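Packed lunch

A packed lunch is a meal prepared at home, or bought ahead of time, and carried to a workplace, school or outdoor site to be eaten around midday. It is usually eaten cold. The food is chosen to keep for several hours without cooking and to be eaten with few or no utensils. Sandwiches, fruit, boiled eggs, cold rice dishes and leftovers from the evening meal are common contents.

History

Carrying food to work is older than any written record of it. Field workers took bread, cheese and onions in a cloth. With the growth of factories and mines, many workers lived too far from their jobs to go home at noon, and metal pails with tight lids came into wide use. Some pails had 2 compartments, the lower one for tea or soup and the upper one for solid food.

In the mill town of Nillmont, the first shift began at 7 in the morning and the noon break was short. Children often carried hot pails from home to the mill gate. The custom faded after the Avis works opened a canteen, although many employees went on bringing their own food because it cost less.

Wrapping and containers

Sandwiches were once wrapped in cloth or plain paper. Waxed paper kept the bread from drying out and was later joined by foil, plastic film and resealable bags. Printed wraps are used mainly by shops, which may use color to tell fillings apart. Rigid boxes protect soft foods from being crushed but take up the same room in a bag when empty.

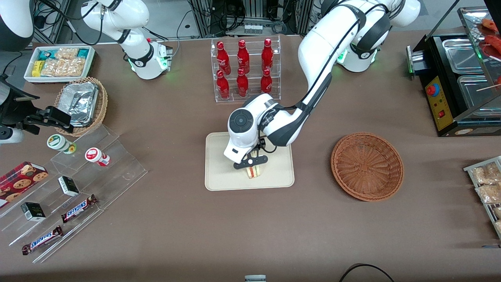 A letter to the Nillmont town paper, signed only Palik, objected that paper had never gone out of use there, and that most households on the east side still folded it the old way, with the seam on top and both ends tucked under. The letter added that film made the crust soft by noon.

Insulated bags came later. They slow the warming of food but do not cool it, and are normally used with a frozen pack.

Food safety

Meat, fish, eggs and dairy products spoil faster than bread or whole fruit. Packed lunches containing them should be kept cold until eaten. Hands and cutting surfaces are washed before the food is prepared, and cooked fillings are chilled before wrapping - warm fillings also make the bread damp.

Schools

School rules on packed lunches differ widely. Some schools bar nuts because of allergies, and others limit sweets and soft drinks. The Kwon district, which has some 1,000 pupils, allows food from home on all school days. A count taken there in December found that 799 pupils had brought a lunch at least once during the month.

See also: Lunch box, Picnic, School meal, Vacuum flask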